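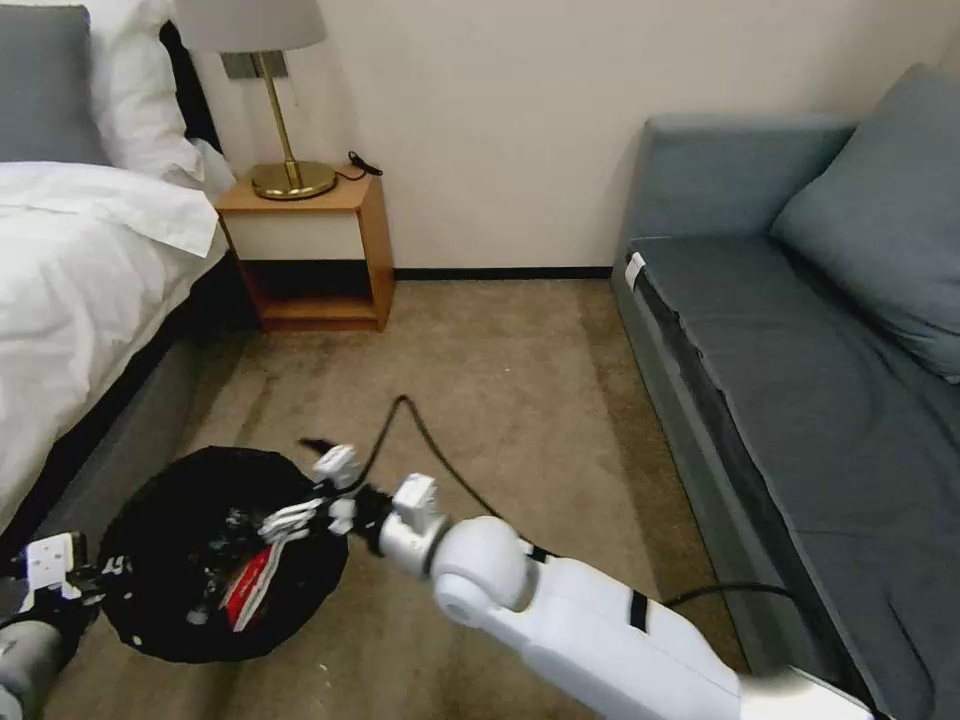
What should be done first in a guest room, the bed or the floor?

The floor, at least as far as picking things up goes. Litter comes off the carpet before anyone touches the duvet, and the vacuum comes out last.

Home | Chapters | Glossary | Index
October - Hulme Course Books, staff writers
14 shares | 3 comments

Chapter 3: The Floor Before the Bed

Most training manuals start with the bed. It looks good when it is finished, and a trainer can grade it from the doorway. We doubt that this is a good reason. A person making a bed walks along the side of it several times, and whatever is lying on the carpet gets stepped on or kicked under the base.

The Kerkham method, taught in many of the courses our readers will have taken, promises a finished room in 20 minutes. We have never seen how that figure was reached. Was there a sofa bed? Was the bin full? A time without a room attached to it tells a new cleaner very little.

Carpet deserves the same suspicion. Beige hides dust and shows coffee, and a quick look from standing height will miss paper scraps close to the bed base. Bend down and check the strip between the bed and the nightstand, then the edge along the sofa. Bring the waste bin to the litter - carrying scraps across the room one at a time wastes steps.

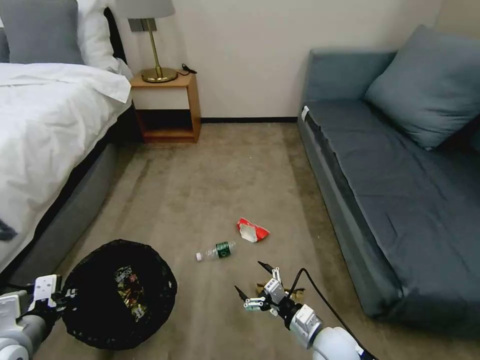 One reader of the first edition objected that picking up first means handling the bin twice, once for the floor and again for whatever falls out of the sheets. It is a fair point. The Drareseck course answers it by stripping the bed before anything else, though its own checklist still puts the bin at the end. In this chapter we compare both orders and ask you to time them yourself, in the same room, before you believe either.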